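## 4. Local councils and the handling of petitions

The previous section dealt with how petitions reach the national level. We now turn to the four municipalities in the study: Vadell, Tanlow, Chin and Durkier. All four have elected councils with a directly elected mayor, and all four adopted a petition rule in the same period of local government reform. On paper the rules are close to identical. A petition with enough valid signatures must be placed on the agenda of the next regular council meeting, the lead petitioner must be allowed to speak, and the council must give a written answer within 60 days.

The rules differ in one respect that matters for what follows. In Vadell and Chin the signatures are checked by the municipal clerk. In Tanlow and Durkier they are checked by a member of the mayor's staff. Former officials in Tanlow told us that this was done to save a part-time salary, and the budget papers are consistent with that account.

### 4.1 Signature thresholds

Vadell, the largest of the four, asks for 2,000 signatures. The other three set the threshold as a share of registered voters, which in practice produces lower numbers that move a little from one election to the next. Petitioners in these towns were often unsure what the current number was. The clerk's office in Chin prints it on the blank form. Tanlow and Durkier do not, and the number has to be requested by letter or at the counter.

A fixed threshold is easier to explain but it ages badly. The Vadell figure was set before two outlying villages were joined to the town, and no council has changed it. Several members of the council told us they believed the threshold had been raised after the merger. It had not. The lead petitioner in the school bus case, discussed in 4.3, worked from the wrong number for most of her campaign and collected far more names than she needed. 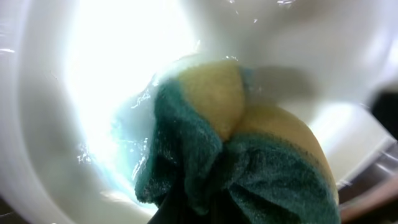 Fitriani Wattimena, in a written comment on an early draft of this section, objected that we were treating the threshold as the main barrier when it is the smallest one. In her view anyone who has stood outside a supermarket with a clipboard knows that names are easy to get. The hard part, she wrote, is finding out afterward which of them were struck off and why. She asked us to look again at the rejection letters.

We did so, and the comment is well founded. Of the four towns, only Chin gives the lead petitioner a list of rejected signatures with a reason next to each. Vadell gives a total and a breakdown by reason. Tanlow and Durkier give a total only. A petitioner in Durkier who falls short has no way of telling whether the problem was unreadable handwriting, people who live outside the town line, or people who signed twice. The practical result is that a second attempt tends to repeat the faults of the first.

### 4.2 From the clerk to the agenda

Once a petition is found valid it should go on the agenda of the next regular meeting. We compared the date on each validation letter with the agenda on which the petition first appeared. In Chin the two matched in every case we could trace. In Vadell there were delays, but most of them fell in the summer break, when the council does not meet.

Tanlow is different. Petitions there were regularly held over for one meeting and in a few cases for two. The minutes give no reason. The mayor's office told us that items are held over when the agenda is full, but some of the meetings in question ended well before the usual closing time of 10 p.m. We looked for a pattern by subject and found only a weak one. Petitions about land use were held over more often than petitions about roads or schools. The number of cases is small and we would not put much weight on the difference.

The position on the agenda also matters. Council meetings in all four towns start in the evening, and public attendance falls off as the night goes on. A petition heard as the first item is heard by a room that includes most of the people who signed it and bothered to come. A petition heard as the last item is often heard by the council, the clerk and one reporter. Chin places petitions directly after the approval of the minutes. Vadell places them after reports from the standing bodies. In Tanlow and Durkier the mayor decides, meeting by meeting.

Members we interviewed in Durkier were divided on whether this was a problem. One long-serving member said that petitioners should expect to wait like everyone else. Another said she had twice moved to bring a petition forward and had been voted down both times along party lines. The minutes bear this out for one of the two occasions. For the other, the recording clerk noted only that "the order of business was discussed."
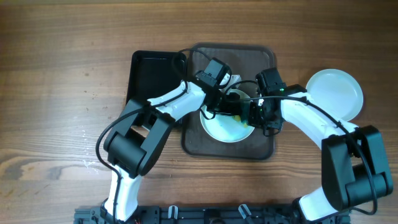

Speaking time is set at 7 minutes in all four towns. The limit is enforced loosely in Vadell, where the chair tends to let speakers finish, and strictly elsewhere. In none of the towns may the petitioner respond after members have spoken. This was the complaint we heard most often. Petitioners described sitting in the public seats while members made statements about the petition that they thought were wrong, with no means of correcting them. Some had taken to handing out a printed sheet before the meeting that tried to answer the expected objections in advance. Members said they found the sheets useful, although few had kept them.

### 4.3 The school bus petition in Vadell

The school bus petition is worth setting out in some detail, as it is the only case in the study in which a council first rejected a petition and later did what it asked.

The petition opposed the removal of an early bus from the eastern villages to the secondary school. It was handed in during January and found valid within the month. The council heard it at its next meeting, thanked the petitioner and referred the matter to the transport office. The transport office recommended no change. The council adopted the recommendation without debate, and the written answer was sent on the last day allowed.

The answer runs to a single page. It says that ridership on the early bus was low and that the later bus had room for the children affected. It gives no figures for either claim. The petitioner asked for the figures and was told they were part of a working document. She then filed an information request under the general access law, which has nothing to do with the petition rule, and received a spreadsheet. It covered one route out of the 2 that had been combined in the new timetable.

What followed did not go through the petition procedure at all. The local paper reported on the missing route. A member from the eastern ward raised it at question time. The mayor, who was by then preparing for reelection, said the timetable would be reviewed, and the early bus was back the next school year. In the council's annual report the case is listed under "petitions answered, no further action."

This entry shows a weakness in using official reports as a source. Had we relied on the annual report alone, we would have coded the petition as a failure. We have coded it as a partial success, and Appendix B lists the other cases where our coding departs from the council's own.

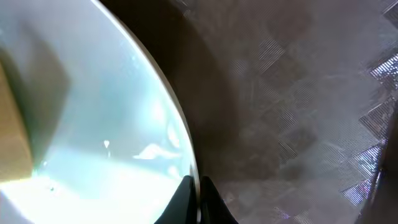

### 4.4 What the written answers contain

We read every written answer the four councils were able to supply. Durkier could not find almost a third of its answers. The clerk there believes they were lost when the archive moved to the annex, and the petitioners we reached had mostly thrown out their own copies. The findings for Durkier should be read with that in mind.

We coded each answer on whether it restated the request correctly, whether it gave a reason for the decision, and whether it named an official who could be contacted. The coding was done separately by both authors and differences were settled by discussion. Most differences concerned the second item. An answer saying that a request "does not fit with current priorities" was coded as giving no reason unless the priorities were named.

Chin did best on all measures. Its answers follow a template that leaves a blank space for each item, and the clerk will not send one out with a space unfilled. Vadell's answers were longer but less even, and their quality seemed to depend on which office had drafted them. Those from the transport office were the weakest and those from the parks office the strongest. Tanlow's answers usually restated the request correctly and then gave the decision with no reason attached.

We found no clear link between the quality of the answer and the outcome. Petitioners in Chin were turned down about as often as those in Vadell. They were, however, less likely to tell us that they had been ignored, and more likely to say they would use the procedure again. Section 5 returns to this point using the survey responses.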